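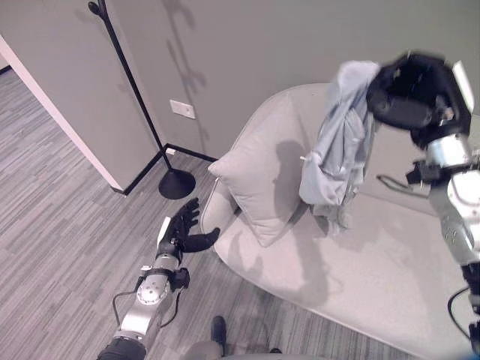

Asunto: Re: [manipulación] mano derecha que no suelta — tarea de la manta, sillón

Hola a todos:

Contesto a Daniyal y de paso a los que me habéis escrito por privado. Voy con prisa, perdonad el desorden.

Resumen para el que no quiera leer más: la mano derecha se queda cerrada con la tela cogida, no obedece la orden de abrir, y la parada por software NO la libera. Hasta nuevo aviso nadie mete los dedos ahí. Lo digo en serio.

Daniyal Rana escribió:

> Siham, dos dudas antes de que toquéis nada. ¿El fallo sale siempre con
> la derecha o también con la izquierda? Y cuando decís que "no suelta",
> ¿el controlador da la mano por abierta o se queda esperando? No es lo
> mismo. En Holcombe tuvimos algo parecido con la versión anterior de
> Zeklow y era el umbral de corriente, lo bajamos y listo. Pero si el
> controlador cree que está abierta, la cosa es más fea, porque el brazo
> arranca el siguiente movimiento con la tela agarrada y tira de lo que
> haya debajo.
>
> Otra cosa: ¿los cables del brazo derecho van sujetos o sueltos?
>
> Daniyal

Por partes.

Siempre la derecha. La izquierda ni una vez. En la postura de fallo la izquierda se queda abierta delante del sillón, esperando su turno, y la derecha arriba con el trapo hecho una bola en el puño. Así se puede quedar toda la tarde.

Lo del controlador: es el caso feo. El registro dice "abierta". La mano está cerrada. Lo tengo en el ciclo 2,452 clarísimo, orden de abrir, confirmación a los 400 ms y los dedos que ni se mueven. A los 500 ms el planificador ya está lanzando el brazo hacia atrás. O sea que la confirmación no viene del encoder de los dedos, viene del propio comando. Esto creo que Aleksi ya lo había avisado en diciembre y no le hicimos caso, perdón Aleksi.

Umbral de corriente: probado, bajado dos veces, igual. Así que lo de Holcombe no nos vale, o no nos vale solo.

Cables: hay tramos que hacen bucle por fuera del brazo, y en el derecho uno cuelga por encima del asiento. No se ha enganchado con nada que yo sepa pero no me gusta. Si el brazo tira hacia atrás con la tela cogida y la tela pilla el cable, adiós conector. Pendiente de recoger, lo hace Zuweira con bridas, hoy no da tiempo.

Lo que pasó, para los que no estabais. El brazo retrocedió con la tela agarrada, la tela arrastró el cojín y Sunita fue a sujetarlo por instinto. Pulsó antes la parada por software desde la tableta, cosa que todos habríamos hecho. El brazo se paró, la mano siguió apretando, con los dedos de ella entre la tela y la palma. Hubo que cortar potencia con la seta y abrir a mano. Está bien, un susto y la uña morada. Pero es un incidente con persona y va así al parte, no como "anomalía de agarre".

Cosas que cambian desde ya:

— La seta física la lleva alguien en la mano, no encima de la mesa. Siempre una segunda persona. Sin segunda persona no se arranca.

— Si la mano se queda cerrada: seta, esperar a que caigan los brazos al tope mecánico, y solo entonces sacar la tela. No se tira de la tela con potencia, ni un poquito.

— Nada de recolocar el cojín entre ciclos con el robot habilitado. Se deshabilita, se recoloca, se sale de la zona y se habilita otra vez. Ya sé que es lento.

— Velocidad del brazo derecho a la mitad.

— La versión de Zeklow se queda congelada. No actualiceis por vuestra cuenta a ver si se arregla.

Hipótesis que tengo, por orden de lo que me las creo. Primera, el driver de la mano pierde el mensaje de abrir cuando llega pegado al de cambio de postura, y Covach (el puente, no la gente de Covach) lo da por entregado. Segunda, un tendón que se monta con la tela bien apretada; con un bloque de espuma no he conseguido reproducirlo, con tela sí. Tercera, las dos a la vez, que sería muy nuestro.

Para la primera necesito que alguien me mire el puente. Aleksi, ¿tú puedes? El registro completo está en la carpeta Jaiswal, subcarpeta "mano_dcha", no en la de siempre que está llena. Para la segunda voy a desmontar la palma en cuanto Zuweira me deje el juego de llaves finas.

Daniyal, una pregunta de vuelta: cuando lo vuestro, ¿llegasteis a leer posición real de los dedos o también os fiabais de la confirmación? Si tenéis un parche que lea el encoder me lo quedo aunque esté sucio.

Y por favor, los que teneis la misma mano montada en otra celda, haced la prueba tonta: tela arrugada, cerrar, orden de abrir, y mirar la mano y no la pantalla. Contestad a la lista, no a mí, que se me pierden.

Me voy que me cierran el almacén.

Siham Sleiman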